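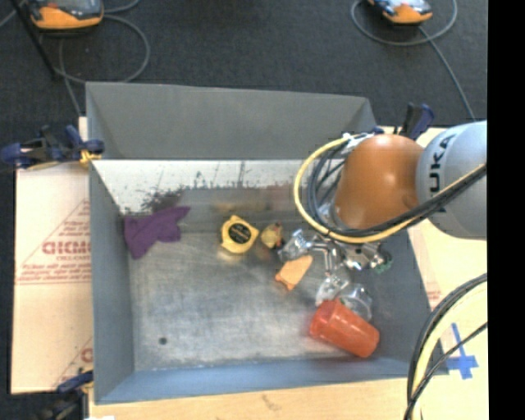

Section 3: Setting up the cask sampling station

3.1 Scope

Section 3 covers assembly, leveling and first use of the Plodik cask sampling station in a bonded warehouse or private cellar. The station draws measured samples of spirit from a cask lying on its side or standing on end. It does not fill bottles. For bottling from a single cask, see Section 5.

The station is meant for whisky, rum and brandy at cask strength. Do not use it with beer, cider or any carbonated liquid. The relief valve is not rated for gas pressure and will not reseat properly once it has been forced.

3.2 Before you start

Check that the following parts are on hand:

Base plate with leveling feet
Upright and clamp
Draw tube, long (for standing casks)
Draw tube, short (for casks on their side)
Hand pump with relief valve
Sample chamber, glass, with scale
Wesau seal kit
Drip tray
Cask log

The seal kit is packed separately from the draw tubes. Seals from older kits have a narrower lip and leak at the collar. They can be told apart by the groove on the outer face, which the current seals do not have.

CAUTION: Spirit vapor is flammable. Keep open flames, heaters and non-rated lamps out of the work area. Open the doors or run the extraction fan before removing a bung.

CAUTION: Check with the warehouse keeper before breaking any seal on a cask held under bond. Samples may have to be entered in the duty record even when they are returned to the cask.

3.3 Assembly

1. Place the base plate on a firm floor beside the cask. On gravel or packed earth, lay a board under the plate first.

2. Turn the leveling feet until the bubble sits inside the ring. Tighten the lock nuts by hand.

3. Insert the upright into the socket and turn it clockwise until it stops.

4. Fit the clamp to the upright with the jaw facing the cask. Leave the clamp screw loose.

5. Wet a seal with clean water and press it onto the collar of the draw tube. The lip faces down.

6. Connect the draw tube to the lower port of the sample chamber. The upper port takes the hand pump.

7. Place the chamber in the clamp and tighten the screw until the chamber no longer turns. Do not use pliers. The jaw can crack the glass.

Note: The Demirtaş chamber has a wider neck than the standard one and needs the gray adapter ring. Without the ring it will sit in the clamp but slip during pumping.

3.4 Rinsing

New parts carry a trace of cutting oil and must be rinsed before the first sample. Rinse again whenever the station is moved from a peated cask to an unpeated one. Smoke carries over readily, mostly in the seals.

1. Fill a clean jug with water and lower the draw tube into it.

2. Pump until the chamber is full, then open the relief valve and let it drain.

3. Repeat until the water has no smell.

4. Finish with a small amount of neutral spirit and let the parts drain for 20 minutes.

Do not use dish soap. It leaves a film on the glass that flattens the bead and makes the scale hard to read.

3.5 Drawing the first sample

1. Wipe the area around the bung with a damp cloth. Remove loose char, dust and wax.

2. Ease the bung out with a bung puller. If the bung is tight, tap the stave on each side of it with a rubber mallet. Do not pry against the bung hole.

3. Lower the draw tube slowly. Stop when the tip is at mid-depth. Sediment and char collect at the bottom and will block the filter.

4. Close the relief valve.

5. Work the pump with short, even strokes until the chamber reads 90 ml.

6. Wait for the level to settle, then read the scale at eye height.

7. Place the sample bottle under the outlet and open the tap. Label the bottle before setting it down.

8. Open the relief valve, lift the tube clear and let it drip back into the cask.

9. Replace the bung and write the draw in the cask log, with the cask number, volume and fill level.

Note: A slight haze in a cold sample is normal and clears as the sample warms up. A haze that stays may point to a torn filter.

CAUTION: Do not leave the draw tube in an open cask. A cask left unbunged loses strength and picks up odors from the room.

3.6 If the chamber does not fill

Check the relief valve first. It must be fully closed, with the handle in line with the body. Next check the collar seal for nicks. If both are sound, raise the tube by 2 inches and try again – the tip may be resting on the wood.

If the pump feels hard to push and the level does not move, the filter is blocked. Remove it, flush it from the back with clean water and refit it. Replacement filters are sold by Komell under the same part number as the seal kit, with the suffix F.

Revised 15 Dec 2020. Replaces the February issue.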